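Projects > Drirora > painting-cell > README

7 shares | 4 comments

# Drirora painting cell – setup and upkeep notes

Hello! I look after the painting cell, and these are the notes I wish I'd had when I took it over from Chenxi Zheng in February. They cover the arm, the gripper and the table, plus a bit about the recordings at the end. The training code lives in the Trarlow repo, so don't go hunting for it in this one.

## Before you switch on

Wipe the table, then go over it again with a dry cloth (bits of dirt and dried paint turn up everywhere, and the wrist camera is very good at finding them). Run `home`, then `close_empty`, and look at the wrist view. You want the two fingertips meeting, with the seam between them running straight down. A small gap near the base is fine on this pair.

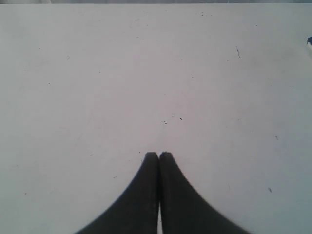

If the tips meet off to one side, slacken both finger screws, close the gripper gently and tighten them again a little at a time. I once did one screw up fully before touching the other and spent a whole afternoon wondering why every brush came out tilted! Save the new zero afterwards with `save_zero hamel`, as the config is still named after the old Hamel bench.

## Brush and paint

Put the brush in by hand with the arm paused, and keep your fingers clear when you close up. We use a square white plate for the paint and black-handled brushes – thin ones, the fat ones twist. Blue is the only colour in this release. The dip height is set from the plate, so if you swap the plate, redo `touch_plate` before anything else.

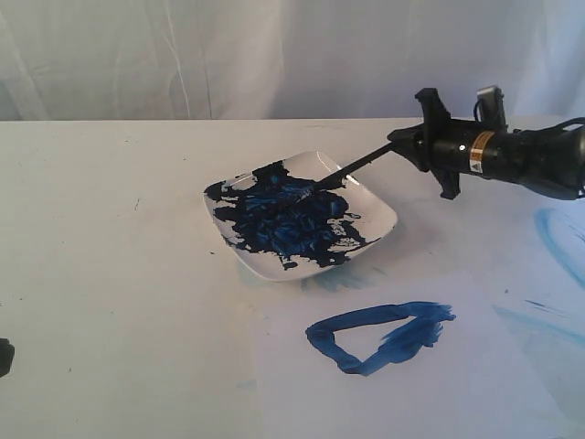 Too low and the bristles splay, too high and you get a lovely dry stroke and no shape. I move it down in tiny steps until I'm happy. Check the cable has slack at full reach as well.

## The recordings

There are 1,846 episodes, from 2 views. Please don't mix them with the Turstead set, which used a different zero and will confuse everything.

## Still to do

- spare fingers (ordered, no sign yet)
- a proper brush holder
- tidy up the config names, sorry

Last edited 25 October 2025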